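Monday, evening

Water meter read at 6:45 this morning, before anyone ran a tap, and again at bedtime last night. The two readings differ by 5 liters. Nothing was on overnight. The dishwasher finished before the first reading and the toilet was not used, or so everyone claims. So there is a leak, and it is small and steady.

Repeated the dye test on the upstairs toilet after breakfast. Six drops of blue food coloring in the tank, lid back on, no flushing. Came back after 45 minutes. Bowl clear. Did the same with the downstairs toilet and got a faint blue line down the back of the bowl under the rim. Flapper, most likely. The rubber has gone stiff and there is a ridge of scale on the seat where it ought to close flat. I ran a thumb around it and could feel the ridge on the left side only, the side nearest the fill valve.

Shut the stop valve under the tank and it would not close all the way. A quarter turn short of where it should end, then hard resistance. I did not force it. The packing nut weeps when the stem is moved, one drop every few seconds, and it stopped after I snugged the nut down an eighth of a turn. Note for later: replace that valve with a quarter-turn type when the main is off for something else.

Drained the tank with the main closed and a sponge. Took the scale off the seat with white vinegar on a rag held in place with a jar lid, then a nylon pad. No steel wool on that part. Wiped, felt it again, smooth all the way around.

The replacement flapper is the Surneo, two-inch, the one with the adjustable float on the chain. The hardware store had the Jultero as well, a little cheaper, but its ears are molded as one ring and have to be cut off to fit on pegs, and I have ruined one that way before. Chain set with half an inch of slack. First try it caught under the flapper and held it open, so I moved the clip up two links. Flushed it several times and the closing sounded the same each time.
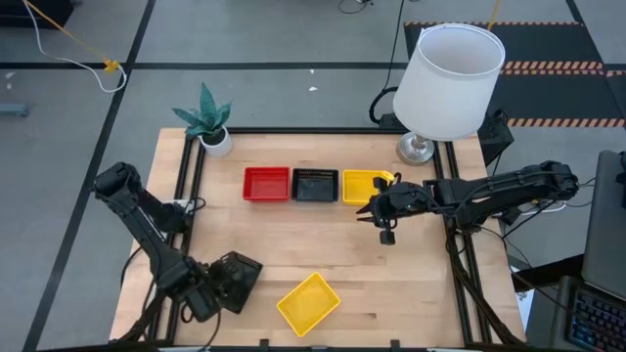 Second dye test at noon, same amount of coloring, same wait. Bowl clear. I left it another hour while I ate and it was still clear.

Called Joon-young Pyo about the water heater while I had the notebook open. He put in the one at Havdale Street and has the same model there. My question was about the relief valve, whether a damp ring at the end of the discharge pipe counts as leaking. He said to dry the end, tape a square of paper towel over it loosely, and look in the morning. If the paper is stained in the center, the valve is passing. If it is wet on the outside only, it is condensation from the cold line beside it. He also said not to lift the test lever on an old valve unless I am prepared to replace it the same day, as they often fail to reseat. I had been going to lift it. Left it alone.

Asked him about expansion too. He has a tank on his and I do not. His view is that with a check valve at the meter the pressure has nowhere to go when the heater fires, and the relief valve takes it. I do not know if there is a check valve at my meter. The box is full of mud down to the dial and I would have to dig it out with a spoon. Tomorrow, if it is dry.

Pressure at the laundry tap, measured with the screw-on gauge: 65 psi with everything shut. Ran the hot water for long enough to start the burner, shut it again, and watched the needle. It climbed to 90 and sat there until someone flushed upstairs. That is over what I want to see, and it supports what he said. The gauge has a red lazy hand that stays at the highest point, so I reset it and will leave it on overnight.

Afternoon went to the outside lines. The bib on the north wall has a slow drip at the spout with the handle closed. Unscrewed the stem and found the washer cupped and split. Replaced it from the Achari assortment box, flat washer, the second smallest size. The screw holding it was brass and soft, so I changed that too. Drip gone with the handle closed at normal hand force. The vacuum breaker on top spits a little when the water first comes on and then seals, same as last year.

The irrigation line I checked by closing its own valve at the wall and watching the small triangle on the meter. With the toilet fixed and the irrigation closed, no movement over fifteen minutes. With the irrigation open, no movement either. So the beds are not losing water underground, which was the thing I had been dreading, having laid that line myself in 2000 with the cheap fittings and buried it deeper than I would care to dig now.

Parts spent today: one flapper, one bib washer, one brass screw. The old flapper went in the trash. The old screw is in the jar.

Still open:

- Stop valve under the downstairs toilet, replace.
- Meter box, dig out and look for a check valve.
- Paper towel on the discharge pipe, read in the morning.
- Lazy hand on the gauge, read in the morning.
- Expansion tank, price and size. The strap has to go into a stud, and the nearest one is behind the flue.

Meter read again at 10:15 tonight, last tap closed at ten. Figures written on the card inside the cupboard door, with all five digits this time and the red ones after the point. Asked everyone to use the upstairs toilet only if they get up, and to make a pencil mark on the card if they flush, so I can subtract it.

Hands smell of vinegar. Bed.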